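The planner returned no path at step 834, as it had the night before, and Severin Kofler wrote the number on the pad beside the keyboard and drew a line under it.

He had been on the failure for two shifts. The task file was short. Locate the phone on the bed, compute a grasp, lift, retreat. In the simulator the task passed with every object set but one, and the set that failed was the one the customer had asked for by name. Dovora wanted a bedroom. Dovora had sent a list of what people leave on beds, and Skokwood, who built the rooms, had worked from the list and shipped the result in July without comment.

Severin opened the log at the perception stage. The detector published its candidates at every cycle, each with a label and a score. For most of the run the labels were stable. Then, as the approach began, the label "phone" moved from one dark rectangle to the other and back again. The tracker, which assumed that objects kept their identities, opened a new track each time. By the end of the run it held 61 tracks for a bed that a child could have tidied in one trip.

The planner did what it was written to do. It treated every live track as an obstacle except the target, and since the target was never the same track for long, it was asked to reach through things that were not there. It declined. The return code was correct.

He restarted the scene with the same seed and paused it before the first cycle.

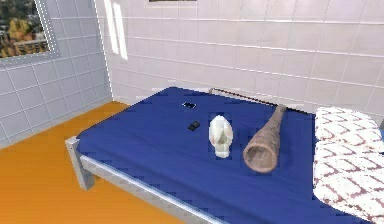 Mevix Home Manipulation - Planning and Tooling Group

He looked at the two black objects for some time. One was a phone. The other was a phone if you had been told it was, and a remote control if you had been told that. The scene file called it "item_b". Skokwood's people named things when there was a budget for names.

"Ask them which it is," Ghasemi said from the next desk. She maintained the tracker and had already read the log.

"It doesn't matter which it is."

"It matters to the detector."

"The detector is allowed to be wrong," Severin said. "The planner has to survive it."

She rolled her chair over and read the target interface on his screen. It took a label. It had taken a label since the first version, when the test scene was a gray table with a single cube, and whoever wrote it had had no cause to think further. The commit message said "initial". There was no author field, because the repository had been moved since then and the history had been flattened in the move.

"You want to pass a track ID," she said.

"I want to pass a track ID once, at the start, and keep it. If the label changes after that, the label changes."

"And if it picked the wrong one at the start?"

"Then it lifts the wrong one and we have a different bug. One with a path."

She considered this. She pointed out that the tracker would still open a second track whenever the label flipped, so the ID would go stale on the next cycle. The association step compared labels before it compared positions. That was her code, and she said so in the tone she would have used for anyone's.

They changed the order. Position first, then extent, then label as a tiebreaker. It was a small edit, and the unit tests rejected it at once. One test placed a cup directly in front of a bowl and expected two tracks. Under the new order it got one, with both labels voting. Ghasemi tightened the gate until the test passed, then loosened it a little because she did not trust a number that had been fitted to a single cup.

Severin ran the scene. Through the simulated window the trees were orange and yellow, as they were every time. The white rabbit held its score. The long brown cone, for which the detector had no class, was published as "unknown" and given a generous margin. The folded blanket was meshed as one lump, with its red-brown pattern ignored. The second black rectangle went from "remote" to "phone" at cycle 161, and its track number stayed where it was.

The planner returned a path.

It was not a good path. It went high over the rabbit and came down steeply, and the last segment sat close to a joint limit. He saved it anyway and attached it to the ticket. Under "cause" he wrote that identity had been derived from classification. Under "fix" he wrote that it no longer was. There was a third field, "customer impact", and he left the cursor in it while the next seed loaded.

"Dovora will ask if it can find a phone now," Ghasemi said.

"It can find a thing and keep hold of the idea of it."

"Don't write that."

He wrote "improved" and submitted the form. On the other monitor the next seed had finished loading. He let it run, and pulled the pad toward him in case there was a number.

Contact the editors | © 2019 Mevix Staff Reader | Back to top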